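夹持器零位漂移

夹持器零位漂移，又称“夹指零位漂移”，有些维修手册里简称“漂零”，是平行或近似平行开合的电动夹持器上一类常见的故障：控制器所认为的“夹指完全闭合”的位置，与夹指真正碰到一起的位置，渐渐地对不上了。这种偏差在一开始往往小得很，小到操作者只觉得手感“有点肉”，或者觉得薄的东西不像从前那么好夹；等到它积累起来，夹持器就可能在尚未夹紧时报告已经夹紧，也可能在已经夹紧之后还继续用力。前一种情况会使物品滑落，后一种情况会压坏物品，在少数情形下还会夹伤人的手指，因此这一故障虽然听上去像是单纯的校准问题，在安全方面的资料里却一直占有一席之地。

本条目主要介绍用于家务类、维修类作业的轻型夹持器，包括装在机械臂末端的夹持器，以及由人手握持、用来示范动作的夹持器。工业生产线上的重型气动夹爪虽然也有类似的现象，但其成因多与气源和缸体有关，习惯上另作讨论。

名称

“零位”一词沿用自量具行业。用过卡尺的人大概都记得，量东西之前要先把两个量爪合拢，看看刻度是不是归到零上；如果没有归零，后面量出来的每一个数都会带着同样的差错。夹持器的道理与此相通，它的两根夹指就好比卡尺的两个量爪，只不过读数的换成了控制器。

“漂移”则强调这种差错是随着使用一点一点长出来的。如果夹持器受到磕碰，零位一下子错开了一大截，维修人员一般称之为“跳零”，并把它与漂移分开登记。两者的后果相近，查找的路子却很不一样：跳零通常能回忆起某一次摔落或撞击，漂移则很难说清楚是从哪一天开始的。在实际的维修单上，这两个词被混着用的情况并不少见，读旧记录时需要多留一份心。

成因

零位漂移很少只有一个来源，拆开来看，常常是几处小小的松动和磨损凑在了一起。

指垫的磨损与压缩。多数轻型夹持器的夹指内侧都贴有软质指垫，表面做出棱纹或者颗粒，用来增加摩擦。指垫用久了会变薄，棱纹的顶端会被磨圆，长时间保持闭合的指垫还会留下压痕，恢复不到原来的厚度。指垫薄了，夹指就要多走一小段才能碰到一起，而控制器并不知道这件事，它仍旧按照出厂时记下来的位置去判断。

传动件的间隙。齿轮、丝杠和连杆在反复受力之后都会出现间隙，行话叫“空程”。电机已经转了，夹指却还没有动，或者两根夹指动得不一样多。后一种情形比较好认，因为两根夹指合拢的地方会慢慢偏离中线，夹细长的物件时尤其明显，物件总是被推向同一侧。

紧固件的松动。夹指根部的螺钉若没有涂螺纹胶，在经常振动的环境里很容易松开。这一项检查起来最省事，偏偏也最容易被忘记，因为螺钉多半藏在外壳下面，而外壳装得好好的，看上去一切正常。

编码器的安装偏差。有些夹持器用磁编码器测量电机转角，磁铁是用胶粘在轴端上的。胶层老化以后，磁铁会绕着轴缓缓地转过一个小角度，读数便跟着偏了过去。这类漂移的特点是十分平滑，夹指的手感也没有什么变化，单凭手摸不出来。

碎屑的堆积。在维修间、洗衣房和仓库里使用的夹持器，缝隙里容易积存棉絮、塑料碎片和金属屑。碎屑垫在夹指之间，会让夹指提早“碰到一起”；如果恰好在这个时候执行了自动归零，控制器就会把垫着碎屑的位置当作零位记下来，等碎屑掉了，差错反倒留了下来。维修人员有时把这种情况叫作“假零”，处理起来颇为恼人，因为重新检查时往往什么杂物也找不到。

表现

初期的零位漂移没有什么声响，也不会触发报警。最先察觉的通常是每天都用同一台设备的人：纸板的边角夹不住了，薄布要夹两次才提得起来，松手的时候物件似乎晚了一点点才落下。这些感受单独拿出来都算不得证据，但若在同一台夹持器上接连出现，就值得停下来查一查。

到了中期，设备的日志里会出现比较清楚的迹象。正常的夹持过程中，电机电流会在夹指接触物体时明显抬升；发生漂移以后，电流抬升的时刻与控制器报告“已接触”的时刻开始错开。错开的方向也有意义：电流抬升得晚，说明夹指实际上还没有到位；抬升得早，则多半是指间垫了东西，或者零位被记得过于靠外。

晚期的表现就相当直接了。夹持器在空闭合时发出轻微的嗡鸣，或者两根夹指抵在一起仍然继续加力，外壳摸上去发热；也有相反的情形，夹指合到一半便停下，控制器却显示夹持成功，机械臂随即抬起，把物件留在原处，或者带到半空再掉下来。

需要说明的是，夹指之间有缝隙并不等于发生了漂移。不少夹持器的夹指本来就略带角度，闭合时只在指尖或者根部相碰，中间留一道窄缝；柔性夹指在不受力时也可能呈V形。判断时应当与该型号的图纸或同型号的新件对照，单看外形容易误判。

Fernard 4型的案例

在介绍零位漂移的培训材料里，Fernard公司的4型夹持器是被引用得比较多的一个例子，原因在于它的故障过程留下了较为完整的记录。该型号是一种轻型双指夹持器，配有黑色棱纹指垫，曾在Trivell维修站用于家电拆装方面的作业，内容包括取下洗衣机顶板、拔出排水管卡箍，以及把拆下来的小零件放进盒子里。

故障在12月被发现。当时夹持器从洗衣机顶上拿起一把螺丝刀，控制器报告夹持成功，机械臂转到半途，螺丝刀滑落下来，砸在地面上。没有人受伤，站里起初也只当作一次偶然的失手，擦了擦指垫便继续工作。此后又发生了几次类似的滑落，物件有轻有重，看不出什么规律，工作人员一度怀疑是工具的手柄沾了油。

后来的检查给出了另外一种解释。拆开外壳之后可以看到，一侧夹指根部的螺钉已经松动，两侧指垫的磨损程度也不一样；把这些偏差加在一起，夹指在控制器认为已经闭合的位置上，实际还张开着7毫米。对于手柄较粗的工具，这个差距会被指垫的弹性和较大的夹持力掩盖过去，对于手柄较细的工具就掩盖不住了。这也解释了为什么滑落看上去时有时无：它取决于当天拿的是哪一件东西。

真正引起重视的是随后的一次维护。工作人员更换了指垫，拧紧了螺钉，却漏掉了重新归零这一步。新指垫比旧指垫厚，夹指于是比控制器预计的更早碰到一起，控制器以为还没有到位，便继续加力。一名工作人员在清理指间的线头时启动了闭合动作，食指被夹住，指甲下有淤血。那台设备的夹持力上限设定为25牛，照理说不致造成严重的伤害，但夹指在受阻之后没有及时松开，当事人是按下急停按钮才把手抽出来的。

事后的报告把原因归纳为两个层面。机械层面是螺钉松动与指垫磨损，这没有什么争议；另一个层面是控制器过于信任记录在案的零位，在位置与电流相互矛盾时，选择了相信位置。Fernard公司随后修改了4型的固件，使电流的判断优先于位置的判断，并在更换指垫的说明书里把归零单独列成一个步骤，未完成归零时，设备只允许以最低速度动作。

对于这次事件，业内也有一些不同的看法。有意见认为，把责任归到零位上稍嫌笼统，清理夹指之前没有断电才是受伤的直接原因；也有意见认为，维护人员会忘记断电是可以预见的事，设计上理应多留一道余地。两种意见其实都被吸收进了后来的维护规程，如今的版本既要求先断电再清理，也要求受阻之后自动回退。

手持式夹持器的特殊问题

手持式夹持器由人握着使用，夹指的开合由手指扣动扳机或者由小型电机带动，同时记录夹指的开度，供机械臂日后照着学。它结构简单，也没有大功率的驱动，给人的印象是不大容易出事，然而零位漂移在这里会以一种更加隐蔽的方式造成麻烦。

握着夹持器的人会不自觉地补偿。夹指合不拢，人就多扣一点扳机；夹指偏向左边，人就把手腕往右边转一转。动作照样完成，东西照样拿起来，谁也不觉得有什么不妥。可是记录下来的开度是带着偏差的，等到机械臂按照这些记录去闭合夹指，它没有那份手感可以依靠，差错便显露出来。Starunia项目在整理自己的示范数据时就遇到过这种情况：同一个“拿起抹布”的动作，前后两批记录中的开度对不上，追查下来，是其中一只手持夹持器的指垫在两批记录之间被换过，而更换一事没有写进日志。

该项目后来采取的做法相当朴素，每次开始记录之前先空合一次夹指，把这一次的读数与当天的记录存放在一起。日后若发现偏差，可以据此修正，不必把整批数据丢掉。这种做法也被Tạ工坊采用，并在其基础上增加了一项目视检查，即从夹持器的后方顺着夹指看过去，对照指间的透光情况。
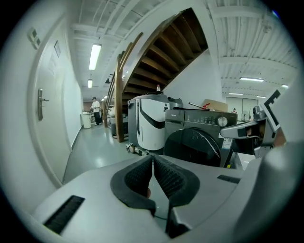 手持式夹持器，从后方望向两根带棱纹的黑色指垫；前方走廊里有滚筒洗衣机，右侧为一条灰色机械臂。

在手持式与机械臂式夹持器共用一处场地时，还有一层安全方面的考虑。两种夹持器的指垫有时可以互换，外形也相近，换错了并不容易看出来。较为稳妥的办法是给指垫编号，并在拆下之后立即登记。另外，手持者的注意力多半集中在夹指前端，对一旁机械臂的动向未必留意得到，因此在机械臂通电时，一般要求手持者待在它的活动范围之外，或者由另一个人守在急停按钮旁边。

检查方法

常见的检查方法有以下几种，可以单独使用，也可以配合起来使用。

空合检查。在夹指之间没有任何物件时缓慢闭合，记录电流抬升时的位置，与存档的零位比较。这种方法无需工具，适合每天开工前做一次。做之前应当先清理指间的碎屑，否则容易得出“假零”。

塞片检查。把已知厚度的薄片放在夹指之间，闭合后读取开度。塞片宜选用不易压缩的材料，纸片受潮后厚度会变，不大合适。

反复开合检查。Tạ工坊的规程要求连续开合14次，逐次记下闭合位置。若读数朝着一个方向慢慢移动，多半是紧固件或者编码器磁铁在松动；若读数忽大忽小，则传动间隙的可能性更大一些。这项检查花的时间稍长，通常在更换零件之后进行。

目视检查。观察两根夹指合拢的位置是否仍在中线上，指垫的棱纹是否磨得一样多，边缘有没有翘起。光线充足时可以看到指间透过来的光，若透光的形状与从前不同，应当进一步测量。目视检查带有较多的个人经验，不宜单独作为合格的依据。

处置与预防

发现零位漂移之后，首先要做的是断电，再用手轻轻扳动夹指，确认有没有松旷。在没有弄清楚原因之前直接重新归零，虽然能让读数暂时恢复正常，却也会把线索一并抹掉，松动的螺钉仍然是松动的，过不了多久又会回到老样子。维修手册一般建议的顺序是先清理，再紧固，然后更换磨损件，最后归零，归零之后再以低速试夹几件粗细不同的物品。

指垫宜成对更换。只换一侧看似节省，却会让两根夹指一厚一薄，合拢的位置偏离中线，等于在修理漂移的同时又制造了新的漂移。拆下来的旧指垫可以留存一段时间，与日志放在一起，对于判断磨损的快慢颇有帮助。

在软件方面，较新的控制器大多不再只凭位置来判断夹持是否成功，还会参照电流、夹持后的轻微滑动，或者摄像头看到的画面。几种信号彼此矛盾时，设备应当停下来请人查看。这样做难免会多出一些停机，有的使用者嫌它啰嗦，把提示关掉了事；Trivell维修站在12月的事件之后，则把关闭提示的权限收归班组长所有。

至于归零的频率，各家说法不一。有的厂商建议每天进行，有的只要求在更换零件和受到撞击之后进行。频繁归零固然可以及早发现偏差，但若采用的是自动归零，又没有保存历次的零位，缓慢的漂移就会被一次次地悄悄吸收掉，直到螺钉脱落才被人看见。因此无论采用哪一种频率，保存历次零位的记录都是有必要的。

相关概念

跳零：因撞击或者跌落造成的零位突然改变。
假零：归零时指间存有异物，使错误的位置被记录为零位。
空程：传动件之间的间隙，使电机转动与夹指移动不同步。
受阻回退：夹指遇到意外阻力时自动张开一段距离的保护功能。

参见

电动夹持器
急停装置
磁编码器
示范学习
维护日志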